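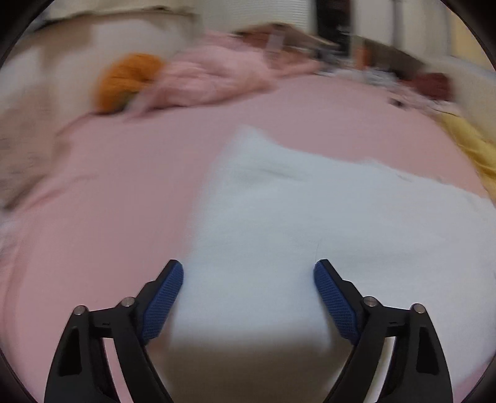
Section 3. Using the Urnano Foot and Hand Wax Bath

3.1 Before first use

The Urnano melts and holds paraffin or soy-based skin wax for hands, elbows and feet. Read section 2 (Electrical safety) before you plug it in. The bath is for use on healthy, unbroken skin.

Caution: Do not use the wax bath if you have diabetes, poor circulation, numbness in the hands or feet, open cuts, a rash or a fresh sunburn. Ask your doctor first if you are pregnant.

1. Take off all packing material, including the clear film under the lid.
2. Wipe the inside of the basin with a soft cloth and a little rubbing alcohol. Let it air out until no smell is left.
3. Set the grid in the bottom of the basin with its feet facing down. The grid keeps skin off the heated floor and must be in place every time.
4. Put the unit on a level, heat-safe surface, out of reach of children and pets.

3.2 Melting the wax

1. Break three Dillosach wax blocks into pieces and lay them on the grid. Other skin-grade waxes may be used if the label gives a melting point below 53 °C. Never use candle wax.
2. Close the lid and plug in the unit.
3. Turn the dial to MELT. The amber light comes on.
4. Wait until all the wax is clear. From cold this takes almost 3 hours. Opening the lid makes it take longer.
5. Turn the dial to HOLD. The amber light goes off and the green light comes on once the wax has settled at holding temperature.

Note: The amber light may come back on for short periods during HOLD. This is normal – the heater is topping itself up.

Caution: Do not put hands or feet in the bath while the dial is at MELT. The wax is too hot for skin at that setting.

3.3 Treating the hands

1. Take off rings, watches and bracelets.
2. Wash and dry your hands fully. Water drops in hot wax can spit.
3. Rub in a thin layer of hand cream or plain oil. Do not use a product with exfoliating acids or retinol on the same day.
4. Brush a small amount of wax on the inside of your wrist. If it stings, turn the dial down one mark and wait before testing again.
5. Keep your fingers slightly apart and still. Dip the hand to the wrist, lift it out, and let the wax turn dull.
6. Dip again until you have a glove of five or six layers. Do not go higher than the first layer, or hot wax can run in under the edge.
7. Cover with a plastic liner and a mitt. Rest for 15 minutes.
8. Peel the wax from the wrist toward the fingertips and throw it away. Used wax must not go back in the basin.

For feet, follow the same steps while seated. Do not stand or walk with wax on.

3.4 Scented oils

Up to 23 drops of Plekeck lavender or orange oil may be added to a full basin at HOLD. Stir with the wooden spatula supplied. Citrus oils can make skin more sensitive to the sun, so keep treated areas covered for the rest of the day.

3.5 Storage

Unplug the unit and let the wax set with the lid on. It can stay in the basin between uses. Replace it if it looks cloudy when melted or has a sour smell.

Spare grids are sold as part no. 318.

Instructions: Andor Dobos. Checked by Benedek Kovács.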